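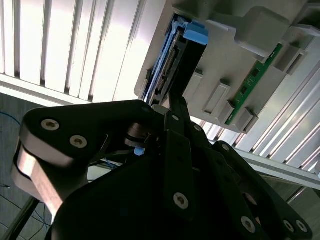 Re the drive bays and what we do with the caddies when a disk comes out. Short answer, keep the caddy with the drive until the drive has been logged. I know half the list pulls them apart straight away and tosses the plastic in a box, and then we get a pile of rails and no idea what fits what. The blue ones like the one sitting in the gray tray, with the latch handle sticking out at the top end, are worth saving. We are always short of those at Parnton. If a rail is cracked, toss it, don't tape it. Tape jams and then somebody has to fish it out with a screwdriver (me, last month).

Quick answers to the rest, sorry, typing this between two deliveries.

Labels. Put them on the flat of the casing, never on the rail and never over the contacts. The small paper ones from Diltik peel off in a warm room. Use the plastic ones, there should be a roll in the second drawer.

Stacking. No more than 7 high, foam between. Latch ends all facing the same way please.

Old Idia trays. Yes they still get used. Yes the slots are tight. Push from the end, dont twist. If a drive won't seat, take it back out and look for a bit of label stuck in the slot before you lean on it.

Wiping vs. shredding. Depends what the paperwork says. No paperwork, it goes on the hold shelf and stays there until I hear from whoever sent it.

Count for April so far is 125 in, 79 logged. So 46 on the hold shelf or still in crates, and I'd like that down before Friday if anyone has a free afternoon.

On Tue shift someone wrote:

> Hi all, a few things from the bench. We got the crate from
> Fiadzo and most of the drives are still in their caddies, some
> blue, some black, a couple with no latch at all. Do we strip
> them before logging or after? Last time I was told before but
> the sheet on the wall says after.
>
> Also where do labels go, are the Idia trays ok to use, and
> how high can we stack? The shelf by the door is looking
> pretty full. I make it some 60 drives on there but I didn't
> go through the back row.
>
> And is everything getting wiped now or do some still go for
> shredding? Two of the crates had no form in them.

The sheet on the wall is right, go by that. Black caddies same rule as blue. The ones with no latch, log the drive and put the caddy in recycling, we can't send those out again.

Back row of that shelf is the hold stuff from March btw, leave it where it is. Will bring more foam Friday morning, and teh missing forms if Fiadzo ever calls me back.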